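Herkov Community Dining Room, Flornbridge
Progress report to the Garnitano Fund
Reporting period ending September 2025

1. Summary

Work on the dining room and adjoining store is on schedule in three of four areas. Tables have been repaired and returned to use. Table linen has been replaced. The cup and tableware inventory is complete and the surplus has been moved out. The electrical work is behind schedule and will carry over into October. Spending is within the approved budget and no transfer between lines is requested.

2. Tables

The grant covered repair of 12 square tables. All 12 had loose leg joints at the start of the period. The joints were opened, cleaned, reglued and clamped overnight. Two tables also needed new corner blocks, which were cut from stock already on site. Each table was then loaded at the center and at one corner and left for a day. None showed movement at the joints.

Felt pads were fitted to all legs. The first batch of pads came off within a week of normal use. They were replaced with a screw-on type, and none of these has been lost so far. The cost difference was covered under sundries.

The tables are no longer kept in fixed rows. They are stored against the long wall and set out as each booking requires. This has shortened floor cleaning, which used to be done around the legs.

3. Table linen

The old vinyl covers were discarded. They had split along the folds and could not be cleaned properly at the seams. Replacement cloths were ordered from Rashidi in a checked pattern and cut to give a short overhang on all sides. The short overhang was specified after the trial cloths, which were longer, kept getting caught under chair backs.

Cloths are washed after each meal service and after any booking where food is served. For other bookings they are shaken out and wiped. Shrinkage was measured on the trial cloths before the main order and the cut size was adjusted to allow for it. One cloth from the main order was returned with a pulled hem and replaced without charge.

Storage is on the upper shelf of the linen cupboard, folded in quarters. The lower shelf is damp at the back and is not in use for textiles. Repair of the cupboard back is not part of this grant.

4. Cups and tableware

The inventory at the start of the period listed 200 cups of mixed sizes, many without matching lids or saucers. Sorting was carried out by size and condition. Chipped and crazed items were withdrawn. A further 45 cups in good condition were surplus to need and were passed to the Flornbridge night kitchen.

Plain white was adopted as the standard for replacements, so that pieces from different orders can be mixed on the same table. Lidded cups are kept on a separate shelf with their lids on. Storing lids in a drawer was tried and led to breakage.

5. Room use

The room remained open during the works except on the days when the tables were being glued. Bookings other than meals continue to take up a large share of the daytime hours, and many of these use the floor as well as the tables.

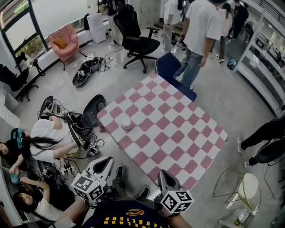
Floor space is therefore treated as working space in the layout plan, and the number of tables set out is agreed at the time of booking. Groups that want one table only can now have the rest left at the wall. Cloths remain on by default and are removed on request.

6. Electrical work

The plan calls for additional wall outlets along both long sides of the room, so that power strips and trailing cables can be kept to a minimum. The circuit survey is finished. Installation has not started. The contractor found that the existing supply to the store is shared with the dining room and recommended separating the two before any outlets are added. The revised quotation is within the contingency.

Until the outlets are in, the interim rules are as follows. Power strips are to be placed clear of the main walkway. Cables are not to be run under tablecloths. Strips are to be unplugged at the wall when the room is closed.

7. Budget

Tables: complete, slightly under the approved amount.
Linen: complete, on budget.
Tableware: replacement order placed, invoice pending.
Electrical: survey paid, installation not yet invoiced.

8. Next period

Separation of the store circuit is booked for October, followed by outlet installation. The replacement tableware is due in the same month. Shelf labels in the store will be redone after delivery. The table joints will be inspected again before the final report.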